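Re: Trovex fountain pump tripping with older dog, slow drinker

larberg_kelpie
Posted 6:40 am
Running the Trovex 202 for a 13-year-old kelpie with early kidney disease. Vet wants intake recorded. Unit reads 1058 mL for yesterday; the kitchen jug says 1000 mL went in and there was water left in the bowl. Firmware is current.

hanoverboard
The 202 counts pump flow, so recirculated water gets logged. Ignore the display. Weigh the bowl morning and night, 1 g = 1 mL.

istthorpe2dogs
Disagree. Mine tracks within a few mL after calibration. Hold reset with the reservoir at the fill line, then leave it an hour. Weighing misses evaporation.

hanoverboard
Evaporation indoors is small next to what a kelpie drinks. Put a second bowl out of reach and subtract the loss if it bothers you.

larberg_kelpie
Recalibrated on a level bench last night.
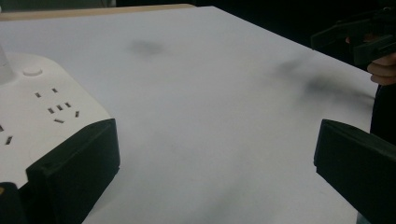 Reading dropped but is still above the jug figure. Switching to scales for the vet's log and keeping the fountain because she prefers moving water. Filter colour is fine, no slime.

istthorpe2dogs
Fair enough. Check the impeller for hair anyway. Mine over-read until I cleaned it.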